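Zirnau soft-food handling project: progress report for May
Prepared by Nanami Hirano for Mei Sorensen, Skidcombe Fund
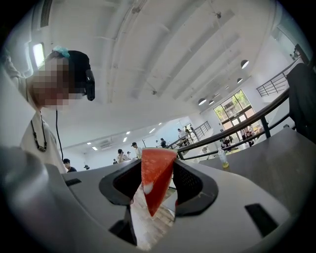
We're really pleased with how the month went. The main question in our second work package was whether demonstrations recorded with hand-held grippers, out in ordinary busy rooms, could teach the arm to handle soft fruit as well as demonstrations recorded in the lab. So far they do better! Trained on 100 hand-held demonstrations, the policy moved the fruit to the plate without crushing or dropping it in 87 of 100 trials. The lab-trained version, with the same number of demonstrations, managed 63.

Itsuki Kobori thinks the changing light and backgrounds explain most of the gap, and he has a comparison planned that keeps the fruit the same and varies only the room. Mitsuko Tamura has also rewritten the filter that throws out bad grasps, so sorting a day's recordings now takes minutes (it used to eat a whole afternoon).

Still open: very ripe slices, where we want to reach 80 and aren't there yet. We'd like to keep the June budget as it stands.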